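4.2 Time bases, views and the arbitration layer

The planner described in Section 3 assumes it is told the truth about which arm is where. Most of the engineering effort in Greltus went into making that assumption less silly. This section covers the parts of the software that sit between the cameras and the two bench arms, and the changes we made after the first version embarrassed us.

Greltus takes in three kinds of view: one at the wrist, one at head height looking down on the bench, and one fixed beside or above the workspace (Fig. 6). The task throughout is sorting forks and other utensils into plastic bins by colour. It was chosen for being easy to score and dull enough that any excitement could be blamed on the software.
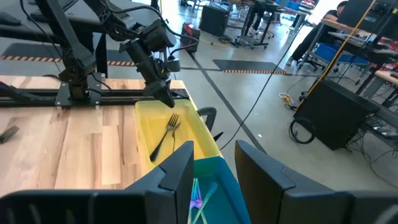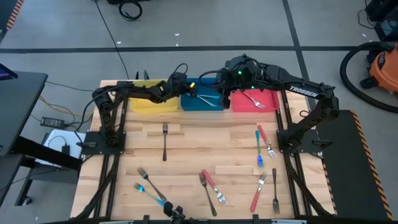
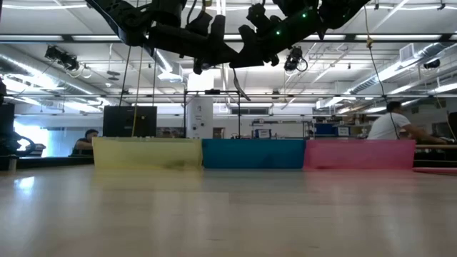

Figure 6. Wrist view (first), head-height view (second) and fixed view (third) of the sorting bench. At least one black robot arm is visible in each. The bin contents can be read in the first two views; in the third the bins show only as low coloured panels.

The three views disagree about nearly everything except colour. From the head the bins are containers, and a fork lying in the red one can be told apart from a fork lying on the bench. From the fixed position the same row is a set of thin coloured strips, and the two arms seem to overlap near the middle whether or not they are anywhere near each other. Our first fusion module, Lallomier, treated all views as equal witnesses and took a confidence-weighted average. This worked about as well as it does with people. The fixed view was very confident and mostly wrong on depth, and the planner spent a good part of January holding both arms still to avoid a collision that only one camera believed in.

The current module no longer averages. Each quantity the planner can ask for has one owning view and one fallback. Bin contents belong to the head view. The pose of an object between the fingers belongs to the wrist, whose own gripper fingers take up much of the foreground and serve as a handy scale reference. The fixed view owns a single yes-or-no quantity, namely whether a person is close behind the bench, and it has been much easier to get along with since its duties were cut back. Arm-to-arm clearance is computed from joint encoders alone. Vision may veto a motion but may not propose one.

Timing gave us more grief than geometry. The arm driver publishes joint state every 14 ms and the cameras publish when they feel like it. We keep a ring buffer of 2000 joint samples per arm and look up the state at each exposure stamp by linear interpolation. Any view older than 100 ms is dropped and the fallback used. If the fallback is stale too, the arbitration layer, Trullton, refuses the query and the planner holds position. Early versions returned the last good answer in its place, a courtesy we came to regret.

Trullton also decides which arm may enter the airspace above the middle bin. It is a mutex with a nicer name. An arm asks for the region, is granted it with a lease, and must retract before the lease runs out; a lapsed lease stops both arms until an operator clears it. We tried a cleverer scheme in which the arms negotiated by predicted finishing time. Both arms learned to be optimistic.

Colour matching is done in a perceptual space with thresholds set per bin, after white balance on the benchtop. Glare on the wood was the main nuisance in the fixed view, which also picks up faint yellow and pink reflections in front of the bins. An early build would cheerfully report these as extra bins. We now mask the tabletop in that view altogether. Dark forks have no matching colour in a row of yellow, blue and red, and are assigned a bin by a table in the configuration file.

All figures reported in Section 5 come from the build tagged January 11, 2024, replayed over 163 logged episodes. Replay uses recorded timestamps and the same arbitration code as the live system, so a dropped view is dropped again. It can't reproduce contact, and grasp outcomes in replay are copied from the log. The replay tool and default thresholds were written by Emrys Voyle, and the tool is called Voyle in the repository despite his written objection.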